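Kevbridge Neighbors Help Board
Search this board Go

Getting family photos off an old desktop before I give it away
Print this page | E-mail this page

mossyporch
1 November 2019

Hi all! I've got an old black desktop tower that's been sitting under the stairs since we moved over from Nedolley, and I want it gone before the holidays. The trouble is it has all our pictures on it (3224 of them, according to the folder) plus a bunch of tax stuff and my recipes. It took forever to start in August and now it won't start at all, just a fan noise and a black screen. The repair counter at Halow quoted me $685 for "data recovery", and I nearly fell over. A new computer costs less than that! Is there a cheaper way to do this? I can use a screwdriver but I've never opened a computer in my life. Also, where do people around here take the leftovers?

tundra_biscuit

Just buy a new one, those old towers are junk anyway. I threw mine in the trash and never missed it.

oldgarageradio

Please don't throw it in the trash before you get your pictures out! And don't pay for recovery yet either. That kind of service is for drives that have died, and from what you're saying it could easily be the computer that quit and the drive may be fine. I went through the same thing with my mother's tower. Mine had 1342 photos on it and I got every one of them back with a cheap USB adapter.

Make sure you get an adapter that comes with its own power plug. The little ones that only run off the USB port are meant for laptop drives, and they won't spin up a big desktop drive. I wasted a trip to Mangundap finding that out.

Unplug the tower from the wall, lay it on its side somewhere with decent light, and take off the side panel. Touch bare metal on the case before you reach in. Then look for the hard drive. On a lot of desktops it's a 3.5-inch one, a flat metal brick a bit smaller than a paperback, with a label on it. It'll have two cables going to it, a thin one for data and a wider one for power. Hold the plugs and wiggle them out gently – don't yank on the wires. Some drives are held in with screws and some sit in a plastic tray you squeeze at the sides, so have a good look before you start unscrewing things. 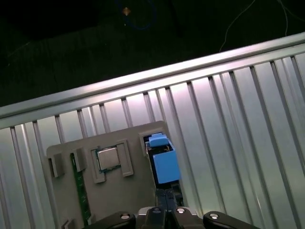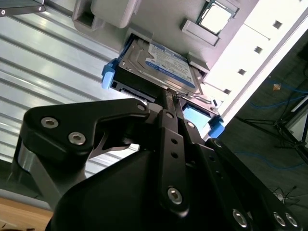 Drive in a gray plastic tray.

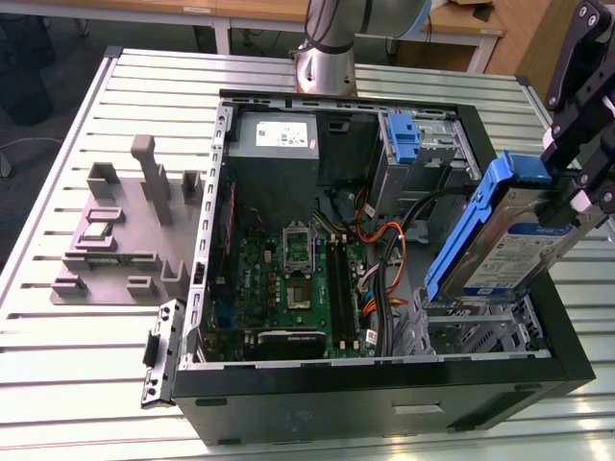 Tower on its side, side panel off.

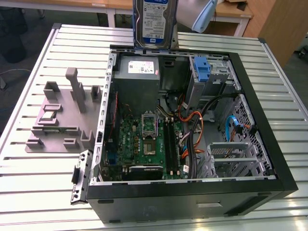 Once the drive is out, set it flat on a towel, hook up the adapter and plug it into whatever computer you use now. Give it a minute. If it shows up, copy the pictures first and the tax stuff second, and don't go tidying folders until you've got a second copy someplace else. If it clicks over and over, shut it off and leave it alone, and then maybe that quote is worth thinking about.

As for the leftovers, the Nedolley transfer station took my mother's tower at the electronics window, no charge. I kept the drive. It's in a sock in my desk drawer.

mossyporch

Thank you!! Ordering the adapter tonight. Does it matter which USB port I use?

oldgarageradio

Any of them will do, the blue ones are usually faster if you have one.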